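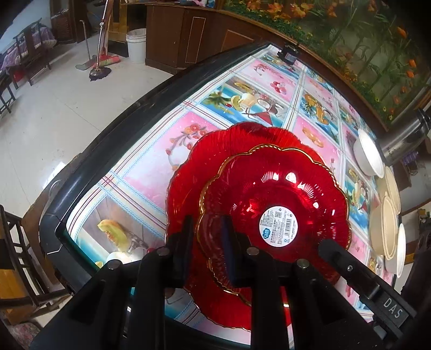

Care and Cleaning

Coloured glass tableware: common questions
2020-07-08, Loreck Glass help pages

Can coloured glass go in the dishwasher?
Glass coloured all the way through can, on a cycle no hotter than 58 °C. Pieces with a metallic rim, painted decoration or a sprayed finish should be washed by hand.

How do I tell whether the colour is in the glass?
Look at a chip or the unground foot. Sprayed colour shows as a thin skin over clear glass.

Can I use it in the microwave?
Plain pieces, for reheating only. Metallic rims can spark and must not go in.

Why has my glass gone cloudy?
If the haze clears after 20 minutes in white vinegar, it was limescale. If it remains, the surface is etched and cannot be restored at home. Keep metallic rims out of the vinegar.

Is it safe to stack?
Yes, up to 5 plates of the same size. Put felt or kitchen paper between ribbed pieces. Do not stack bowls while they are warm.

Will the Multness range fit older Mesasau plates?
No. The Mesasau foot ring is 59 mm across and the Multness ring is narrower, so mixed stacks rock.

Do you replace single pieces?
Current ranges only. The Levchenko range was withdrawn in January and remaining stock is sold in sets.

Can broken coloured glass go in the bottle bank?
No. Wrap it and put it in general waste.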